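Can a Machine Tidy the Kitchen Yet?
Student project report, Household Automation module
Brelledmont Technical College
Submitted 31/05/2026

1. Why I chose this question

In my flat in Inddale we are four students with one kitchen, and the washing up is the reason for most of our quarrels. When the list of project topics was given out in February, I looked for one which was near to this daily problem. The topic was called "Readiness of robot arms for small household chores". I wanted to know if a machine can already do a part of this work, and if not, which part is missing.

At the beginning I expected that the answer is almost yes. On the internet there are many films where a robot folds a shirt or puts a cup in a cupboard. But these films are often cut, and they do not say how many times the robot tried before. For this reason I decided to do my own tests, even if they are small, and to write down every attempt, also the bad ones.

2. The task

I chose one chore only: to pick up a food item and put it in a bowl. A person does this without thinking. For a machine it contains several steps. It must find the object, choose where to hold it, close the fingers with enough force, lift, move above the bowl and open the fingers. If one step is wrong, the whole chore is wrong.

I did all tests in simulation. The college has real arms, but they are booked by the final year students, and in simulation I could repeat the same situation many times without breaking anything. The control program is called Miranda and it was written by earlier students of our department. It was trained on recorded demonstrations from a kitchen model. I did not train it myself. My part was to prepare the test situations, run them and judge the results. 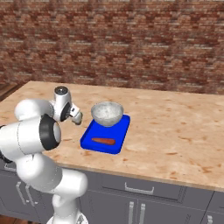

A chore can look easy and still have a difficulty inside which a person does not notice. When I prepared the situations, I changed only a few things each time: the place of the object, its direction, and what is near to it. The blue tray was the part which taught me the most. The orange food item lies across the front of it and the grey bowl sits at the back, so the two things are close together and the raised rim is next to them. The fingers have to come down low enough to hold a thin object, but they should not touch the rim or push the bowl. In my own kitchen I would only move the bowl a little to the side first. Miranda does not have this idea. It goes directly to the object, and if the way is narrow, it goes anyway.

3. How I tested

I made 200 attempts in total. An attempt was counted as good only if the object was in the bowl at the end and the bowl was still standing on the tray. I gave each attempt up to 80 seconds. After this time I stopped it, also when the arm was still moving, because in a real kitchen a person would have lost patience already.

I used two groups of situations. In the first group the object was in a place that is common in the training recordings. In the second group I turned the object or moved it nearer to the bowl. The light, the counter and the wall stayed the same in both groups. I am aware that this is a weak point, and I come back to it in section 5.

4. Results

In the first group the program worked well in most attempts. The movement was slow but calm, and I could imagine to leave it alone for a few minutes. In the second group it failed more often than it succeeded.

The failures were of 4 kinds.

Missed grip. The fingers closed beside the object or only on its thin end. This was the most common failure.

Lost object. The grip was made, but the object slipped when the arm turned. Sometimes it fell on the tray and sometimes on the counter.

Moved bowl. The hand pushed the bowl on the way down. In 12 attempts the bowl went over the edge of the tray, and in a real kitchen some of these would be broken bowls.

No decision. The arm stayed above the tray and made very small movements until the time was finished. I could not find a clear cause for this.

What surprised me is how rarely the program corrected itself. After a missed grip it often continued to the bowl with closed fingers, opened them above it and went back to the start position, as if the work was done. A small child would look in the bowl. I think this is a more serious problem than the missed grip itself, for the reason that a helper who does not know that he failed must be watched all the time.

5. Limits of this work

A simulation is kinder than a kitchen. My object had always the same shape and the same surface. Real carrots are wet, bent, or have soil on them. Nothing was dirty and nobody walked past. Also I judged all attempts alone, and another student may be more strict with the cases where the object was half over the border of the bowl. I counted these as failed.

I planned to compare Miranda with a second program, Rosov, which uses fixed rules instead of demonstrations. I had it running only in the last week, and the results are too few to report. From what I saw, it was faster when the object was in the expected place and completely lost when it was not.

6. What I think now

For a shop floor, where each tray can arrive in the same position, a system like this is perhaps already useful for simple moving work, if somebody is near. For a shared flat I would not buy it. The kitchen changes every hour, and the time I would need to prepare the counter for the machine is longer than the time to do the chore with my own hands.

If another student continues this project, I would suggest to begin with the checking step: after each attempt the program should look if the object is in the bowl, and try again if it is not. The situations and my notes for each attempt are saved in the project folder of the department. The file with the second group has an error in the first rows, where the object position is written in centimetres and not in metres.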